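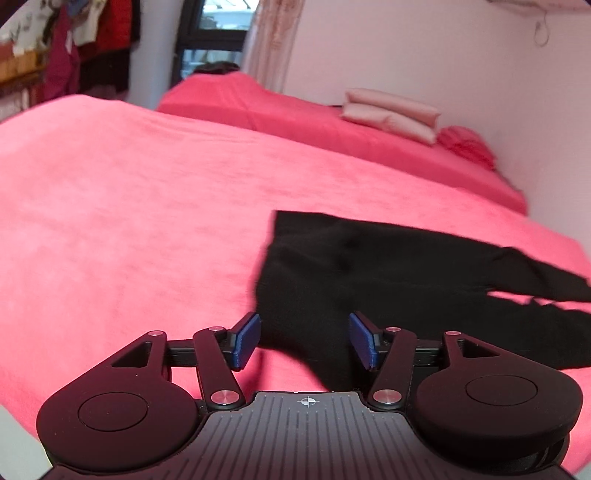

The Case for the Short Menu

Restaurants have grown used to saying yes. A guest asks for a dish without cream, another for the lamb as it was served last winter, a third for something the children will eat, and over the years each of these requests settles into a permanent line on the menu. The result can be seen in many dining rooms of moderate size, where a kitchen built for a dozen main courses is asked to produce three times that number. It is the view of this writer that the practice does a disservice to guests, cooks and owners alike, and that independent restaurants should give it up.

The experience of Royer, in Sketthorpe, is instructive. When Clotilde Jacquet took over the kitchen, the dinner menu listed 44 dishes, not counting desserts. Several of them sold on two or three evenings a month. Each required its own preparation, its own place in the cooler and its own decision, made every few days, about what could still be served. Ms. Jacquet reduced the list by half in June and has continued to reduce it. Regular guests wrote letters, some of them stern. The veal with mushrooms was mourned in particular, and it was eventually restored.

Owners commonly answer that a long menu protects the business. A table of six will contain six appetites, the argument goes, and one disappointed guest will steer the other five elsewhere next time. There is some truth in this. A restaurant that offers only what pleases its chef may find itself admired and half full. Pascal Delorme, whose dining room at Titar seats 50, holds firmly to this position and has stayed in business long enough to be heard on it. His menu runs to four pages. His guests know where to find what they want, and he sees no reason to make them search again.

What Mr. Delorme's argument leaves out is the labor behind those pages. A long menu must be prepared each morning whether or not it is ordered that night. Young cooks spend their first year portioning sauces for dishes they seldom see leave the kitchen. They learn to reheat well before they learn to season. Those who have a choice move on, and the owner is left to train their replacements on the same four pages. The industry speaks often about the difficulty of keeping staff, and less often about what it asks them to do between nine in the morning and the first reservation.

Cost deserves equal attention. Food that is bought for variety is frequently thrown away for the sake of variety. The price of that waste is carried by the dishes that do sell, so the guest who orders the roast chicken is paying in part for a sea bass that no one wanted. Few guests would agree to the arrangement if it were printed beside the soup of the day.

A short menu does place obligations on the house. It must change with the season, and it must include a serious dish for guests who do not eat meat. Servers must know it thoroughly enough to say plainly what can be altered and what cannot. Allergies must be handled with the same care as before. A restaurant that cuts its menu and lets service decline has saved itself some work and given its guests nothing in return.

Nor should the change be made overnight. Nurnosau, a family restaurant that replaced its entire menu over a single weekend, lost customers who had been coming for decades and did not regain all of them. Removing two dishes at a time, with notice given at the table, is slower and kinder. Guests should be told which favorites will return and when they may expect them.

Owners planning their winter menus have a few weeks left in which to review the past year's orders. They would do well to begin with the dishes that their own cooks would never choose for dinner.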